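Domingo, 6 de setembro de 2026

A Effie voltou da visita à Plovent convencida de que devemos comprar a laminadora. Trouxe um rolo de amostra debaixo do braço e o catálogo, e falou durante o almoço inteiro. Eu ouvi. Já ouvi a mesma conversa em março, quando era a mesa de corte que ia mudar tudo, e a mesa passa metade da semana com caixas em cima.

O argumento é que deixávamos de mandar os autocolantes de chão para fora. Muito bem. A Kudach cobra-nos caro e atrasa-se, isso ninguém discute. Mas fui ver as encomendas ontem à noite e o que mandamos laminar são 200 metros por mês, com sorte. O vendedor fez as contas a 2000. Perguntei à Effie de onde vinha esse número e ela disse que era «o potencial». Potencial não paga a prestação.

Depois há a questão do vinil. O Ka-ming Choi jura que o material da Braton faz bolhas assim que o rolo aquece, e ele trabalhou lá com duas máquinas daquelas. A Plovent diz que é do operador. Dizem sempre que é do operador. Pedi para fazerem um teste com o nosso vinil, o nosso e com a nossa tinta, e responderam que mandavam um vídeo. Um vídeo! Também eu faço vídeos.

Fiquei a pensar nos 70 centímetros que a máquina precisa livres de cada lado. A Effie mediu e diz que cabe. Cabe se tirarmos a guilhotina velha do Chung, e para onde vai a guilhotina? Para o corredor, suponho, onde já está o resto.

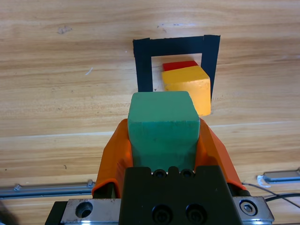
A Mei-kuen é que me pareceu a mais sensata. Propôs alugar por três meses e ver quantas horas por semana aquilo trabalha de facto. A Plovent não aluga, claro, mas ela conhece quem tenha uma usada. Pedem 4000 por ela, sem garantia – e aí já sou eu que torço o nariz ao contrário.

Amanhã ligo à Kudach e tento baixar o preço por metro. Se souberem que andamos a ver máquinas, talvez acordem. A Effie vai ficar aborrecida. Deixei o catálogo na secretária dela, com os consumíveis sublinhados a lápis.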